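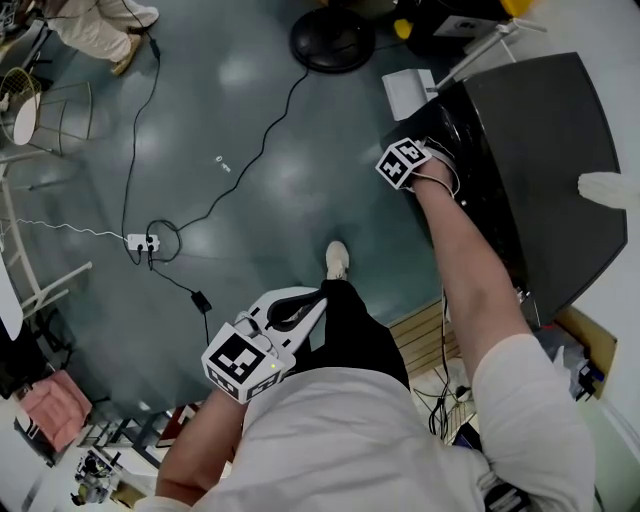

Beauty / How-To

How to Read a Limited-Edition Makeup Launch Before You Spend Anything

Every season a makeup brand teams up with a clothing designer, and every season the announcement reads the same way. There is a mood, there is a muse, there is a lipstick shade named after a city. I have bought enough of these collections to be tired of them, and I still buy one now and then. What follows is the routine I go through first. It takes about 40 minutes, most of it spent looking at things I already own.

Step 1. Find the actual product list

Skip the press text and go to the list at the bottom. Write down each item, its weight, its finish and its price. If the brand hasn't published weights, stop there and wait until it does. Compacts in special collections are often larger on the outside and smaller on the inside than the regular ones, and you won't see that from a glamour shot.

When Lirance put out its spring capsule with the knitwear label Çınar, the announcement ran to several screens and the list had 8 products on it. Two were brushes. One was a pouch. That left five things you could put on your face, and two of those were the same cream blush in a shade the brand called "raw wool" and a shade it called "undyed."

Step 2. Look for the repeats

Open the brand's permanent range in a second window. For each shade in the collection, find the closest regular shade and compare the ingredient lists line by line. The order matters. If the first dozen or so ingredients match and only the colorants at the end are different, you're most likely looking at the same formula in a new case.

A new shade in an old formula can be a perfectly good buy, especially if you already like how the formula wears. But you should know that's what you are paying for.

Step 3. Work out the price of the case

Divide price by weight for the collection item, then do the same for the regular one. The gap is what the packaging and the designer's name cost you. I will put up with a small gap. The Çınar blush came out 60 percent higher per gram than the blush Lirance sells all year, for a ribbed lid that picks up foundation in the grooves. I have the lid. I clean it with a toothpick.

Also check whether the case takes refills. Brands like to say "refillable" about a collection that will be gone by summer, and the refill pans are sometimes a different shape from the standard ones. Ask the store in writing.

Step 4. Swatch what you own

Get out every blush, lipstick and shadow in the same color family and put a stripe of each on your inner arm, in daylight, near a window. Leave them for an hour. Then hold the promo swatches up next to your arm on a screen with the night filter turned off.

Screens lie about color, and so do promo swatches, which are usually packed on far thicker than anyone wears makeup. You are only checking for one thing: whether you already have something close enough that you would never tell them apart at dinner. I had four near matches for "undyed."

Step 5. Wait for ordinary photos

Early reviews mostly come from people who got the products free in a large box. Some of them are careful and fair. They have still had the thing for a day or two. Wait for pictures from buyers, taken in bathrooms and cars, and look for anyone with your skin tone and your skin type. Complaints about patchiness, smell and broken pans are worth more to me than praise.

If you can get to a counter, go in the morning, put one product on one side of your face, and leave without buying. Eltlow, the department store in Flendstead where I do this, is used to people walking out half made up. Check again at 5 p.m.

Step 6. Question the countdown

"While supplies last" tells you nothing about how many were made. Some collections do vanish on the first day. Plenty of others turn up on the sale page a couple of months later, with the pouch thrown in. Look at what happened to the brand's last designer project – if it ended up marked down, the next one may too.

Set a limit before launch day. Mine is 2 items per collection, and the pouch counts as one.

If you decide to buy

Keep the receipt and the outer box until you have worn each product a few times. Check the return policy for limited items in particular, which can be stricter than the normal one. Write the month you opened it on the bottom of the compact – a cream product goes off at the same speed no matter whose name is on the lid.

Filed under: blush, designer collections, shopping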